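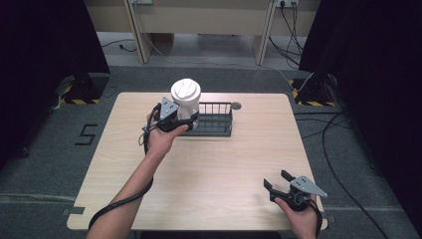

The Cemirach Institute held its annual open day in March, and the Inspectorate of Household Trades was represented, as the statute required, by one officer. She was received at the Harnirdale gate and issued with badge 201. By two o'clock she had reached the demonstration of domestic handling, where an operator held a black gripper in each hand. The left had closed upon a white container with a ribbed lid and held it clear of the table, before a low wire rack. The right stood open and idle. The officer entered both facts in her notebook. She had herself put away dishes for most of her life, and it had not occurred to her that the matter could be witnessed.

A representative of Agudelo, the contracting firm, informed visitors that 1,229 such exercises had been recorded since the winter. Each was forwarded to Trisa, the Institute's learning system, which would in due course perform the work unaided. Questions were invited. The officer asked whether Trisa had ever been told what the rack was for. The representative undertook to reply in writing.

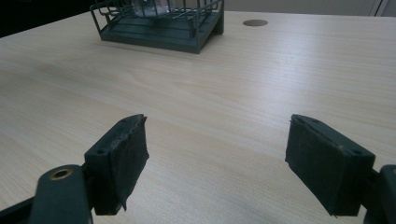
Volume 15, Number 2

It was the practice of the Inspectorate to examine tools before methods. The officer accordingly requested a closer view of the fingers, and this was granted. She observed that the black lining had frayed along its lower edges – much as the cuffs of her winter coat had done – and she wrote the word "worn", which on the Inspectorate's form was neither praise nor complaint.
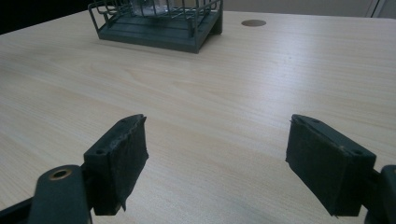
The printed form allowed a single line for the conclusion, and the officer remained beside the table for some time without filling it. Other visitors passed through to the tea room. The two fingers were apart with nothing between them, and the rack stood further back on the pale tabletop. She thought of her mother's kitchen, and of the short pause there before the next plate was taken up.

She wrote, "Work in progress. Conducted with care." She then signed the form, returned her badge at the gate and asked the time of the next train.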